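Comparing Two Grippers on One Bench: An Interview with the Handling Laboratory at Fikier

July 16, 2018

The handling laboratory at Fikier spent the spring comparing two electric parallel grippers for use in its small-parts sorting work. The first, supplied by Zivley, carries molded fingers on a belt drive. The second, from Ragnarsson, uses a screw drive and a heavier housing. Both were mounted in turn on the same arm and run through the same program of picks. The laboratory's head of testing met with us to discuss how the comparison was planned, what it showed and what remains open.

The work began in March, after the laboratory had received repeated requests from other departments for guidance on which gripper to order. "We were giving advice on the basis of data sheets and personal preference," the head of testing said. "Two engineers would give two answers. It was felt that the laboratory should have results of its own."

The program consisted of 412 picks for each gripper, divided among 11 types of object. These ranged from rigid items such as pipe fittings and plastic caps to soft ones, including foam blocks and folded cloth. Each object was to be taken from the work surface and placed in a bin, or taken from a bin and placed on the work surface. Of the 412 picks, 202 started inside a bin. The head of testing described this group as the more demanding half of the program.

"On an open surface, nearly any gripper of this class will do the job," the head of testing said. "The walls of a bin are what separate them. The fingers have to go down beside the wall, open far enough to straddle the object, and come back up without catching the rim."

In this respect the Zivley unit performed better. Its fingers are slimmer toward the base, and it completed more of the picks in which an object lay against a wall. The Ragnarsson unit held heavy objects more securely, and its grip force varied less over a long session. Asked whether one result outweighed the other, the head of testing declined to rank them. "It depends on the department. A group that handles metal fittings all day has little reason to care about foam."

The control software caused more delay than the hardware. Both grippers were driven through Cenura, the laboratory's in-house controller, which had been written for an older pneumatic model and recognized only two states, open and closed. Support for intermediate finger positions had to be added before either unit could be tested fairly. That work took six weeks, longer than the picks themselves.

"We would plan that differently now," the head of testing said. "The controller should have been finished first. We had both grippers on the shelf and could not use them properly."

A further decision concerned the camera. The laboratory had formerly relied on a single fixed camera mounted over the bench. For the comparison, a small camera was placed at the wrist so that the fingers and the area between them would remain in view during the approach. The fixed camera was kept as a second source - mainly to settle disagreements over whether a pick had been completed.

According to the head of testing, the wrist view changed the way the staff judged an approach. From overhead, the hand itself often hid the object in the last moments before contact. From the wrist, operators could see both fingertips and correct their position relative to the wall of a bin. The disadvantage is that anything close to the camera or far to one side may be blurred or only partly visible, and new operators needed time to become used to it.
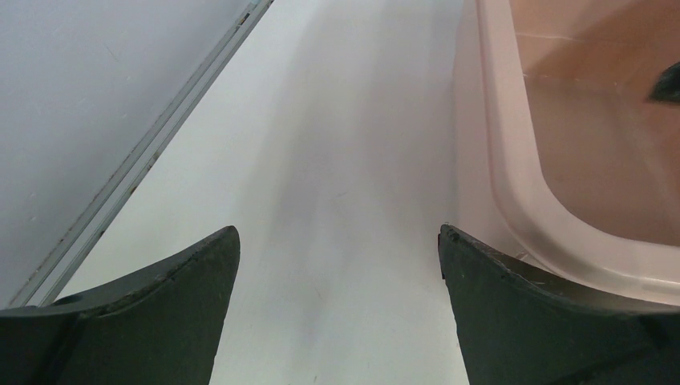 View from the wrist camera, with both fingers empty over the white work surface and the pink bin to the right.

Lighting was also discussed at some length. Shadows on a white surface can be mistaken by the detection software for the edge of an object, and the laboratory recorded several false detections in its early trials. The staff chose to leave the lighting as it was and to adjust the detection threshold. "The departments that will use these grippers do not have ideal lighting," the head of testing said. "If the software works only in a studio, we have not helped them."

The same reasoning was applied to the work surface. A proposal to replace it before the trials was turned down on the ground that small marks and scratches are present on any bench in regular use. Both grippers were therefore tested against the same background, and the threshold was not changed between them.

On the matter of wear, the head of testing was cautious. The fingers of both units were inspected at the end of the program, but the laboratory does not regard 412 picks as sufficient to support a statement on service life. A longer trial has been proposed. It would use one object type only and would run without an operator present.

The laboratory has since issued a short internal note to the departments. It recommends the Zivley unit for work that involves bins and light objects, and the Ragnarsson unit where loads are heavier and access is open. Departments with mixed requirements are asked to bring their own parts to the bench for a trial session before placing an order. Requests for a session may be sent to the laboratory office and should state the size and weight of the parts, and the inside dimensions of any bin to be used.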